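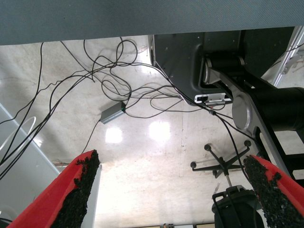
Floltix: relatos en primera persona sobre irse de casa. Son 2,169 fragmentos, casi todos el arranque de una novela o unas memorias inéditas, cedidos por los talleres de Clenholm. Etiquetas por frase: lugar, cuerpo, recuerdo, diálogo. Lo de "lugar" va solo para detalle físico concreto, tipo un suelo crema brillante con motitas oscuras y rozaduras; "un sitio triste" no cuenta, va sin etiqueta. Las dudas las resolvió Raymonde Dhillon.

Contenido
relatos.tsv: un fragmento por línea, id + texto + taller
etiquetas.tsv: mismos id
notas/: criterios, medio ordenados, perdon

Versión 2, del 5 Apr 2024. Cambios: fuera los duplicados de Voltetti, corregidas las comillas, los nombres propios pasan a iniciales. En la 1 habia 60 fragmentos con el título pegado al primer párrafo, ya no.

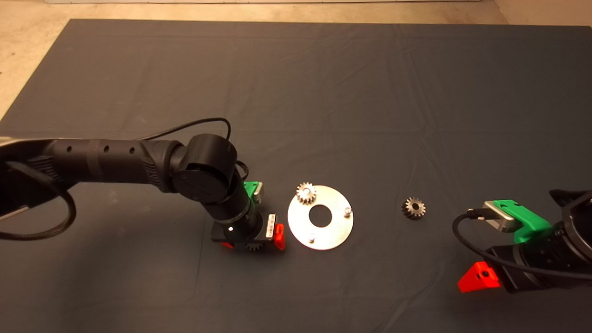 Tela gris oscuro, con arrugas y pliegues.

Problemas conocidos
- "recuerdo" y "cuerpo" se pisan mucho. Usar con cuidado.
- 5 textos vienen cortados a media frase, así llegaron.
- Edad del narrador: sin verificar, la pone cada autor.
- Mucho autobús y mucha estación, poco mar. Sesgo del taller, no del género.

Uso: lectura, docencia, estudio de estilo. No republicar relatos enteros sin permiso del autor. Para citar basta "Floltix, v2".

Pendiente para junio: las tablas de Chu y un script de carga que no se rompa con los acentos.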